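Kitchen and dining room check, Darnel Hall, September
Checked against the Clevolon hire form, version 3

Boxes are ticked where the item passed on the day. Open boxes need doing before the first booking of the autumn. Comments are under the item they belong to.

## Way in and way out

- [x] Front doors open fully and stay open on the hooks
- [x] Fire exit by the stage opens with one push
- [ ] Fire exit by the kitchen opens with one push

Took two goes. The bar is fine, the door is swollen at the bottom. Plane it before the wet weather or it will stick altogether.

- [x] Exit signs lit
- [ ] Outside step edges painted

The white has worn off the second step. There is half a tin left in the boiler cupboard.

## Heating and hot water

- [x] Boiler pressure in the green
- [x] Carbon monoxide alarm tested by button
- [ ] Hot tap at the hand basin below scalding

Too hot to keep a hand under. The mixing valve was set after the last check and has drifted again. I would replace it this time, it isn't worth a third visit. Put a notice over the basin until it's done.

- [x] Radiator guards fixed on the long wall

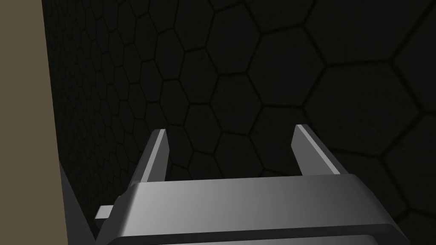 The guard nearest the piano is held by two screws where the others have four. It doesn't move when pulled, so I have passed it, but add the missing ones when somebody has the drill out.

## Electrics

- [x] Socket faces whole, none loose
- [x] Trip switch tested
- [ ] Urn lead and plug

The outer sleeve has pulled back from the plug and the inner wires are showing. Urn labelled DO NOT USE and put in the store. A kettle will have to do for small groups. The urn is rated for 80 cups and the larger parties will ask for it, so please get the lead seen to early in the month.

- [x] Extension reel unwound and looked over
- [ ] Portable heaters tested

There are still 2,000-watt heaters in the store with no test label. Either have them tested or take them to the tip. Hirers find them and plug them in.

## Kitchen

- [x] Fire blanket on its hook
- [x] Extinguisher pin in place, gauge in the green
- [ ] Extractor filter clean

Greasy. Soak overnight in hot water and washing soda. The Statine degreaser under the sink works as well but wants gloves, and the gloves have gone missing.

- [x] Fridge thermometer reading noted on the door sheet
- [x] Knives in the locked drawer
- [ ] First aid box complete

No plasters and the burn gel is past its date. Eye wash is all right until next year.

- [x] Floor free of trip hazards

The mat at the back door used to curl. It has been taped and the tape is holding.

## Tables and chairs

- [x] Folding tables lock when opened
- [ ] Chairs sound

Out of 35 stacking chairs, 3 have cracked seats. They are in the passage with tape across them. Please don't put them back in the stack – they were put back last time and one ended up in the front row.

- [x] Table trolley brakes hold
- [ ] Work surfaces free of splinters and sharp corners

Rub down the rough corner by the serving hatch. Medium paper first, then fine, then a coat of the hard oil. Keep it out of use overnight.

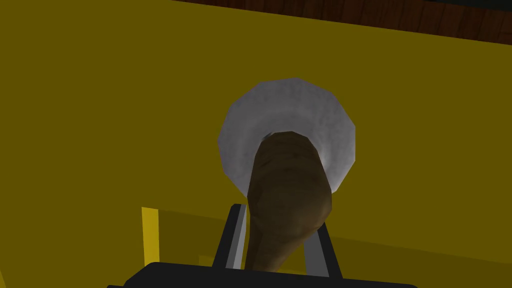
*Yellow surface with a pale round disc on it, dark wood beyond.*

## Outside

- [x] Bin lids close
- [x] Gate latch works from both sides
- [ ] Path lights

The one at the Pastor Lane end is out. It has had a new bulb already so it is probably the fitting. Until it is mended, evening hirers should be told to use the car park side – the path drops towards the drain and is hard to see after 7pm.

- [ ] Gutters clear over the kitchen

Moss in the corner above the fire exit, which won't be helping that door. Do both jobs together.

## To be done first

1. Urn lead
2. Hot tap valve and notice
3. Kitchen fire exit
4. Path light
5. Plasters and burn gel

The rest can wait for the half-term clean. Keep this sheet in the blue folder with the alarm log, and initial each box when the job is finished.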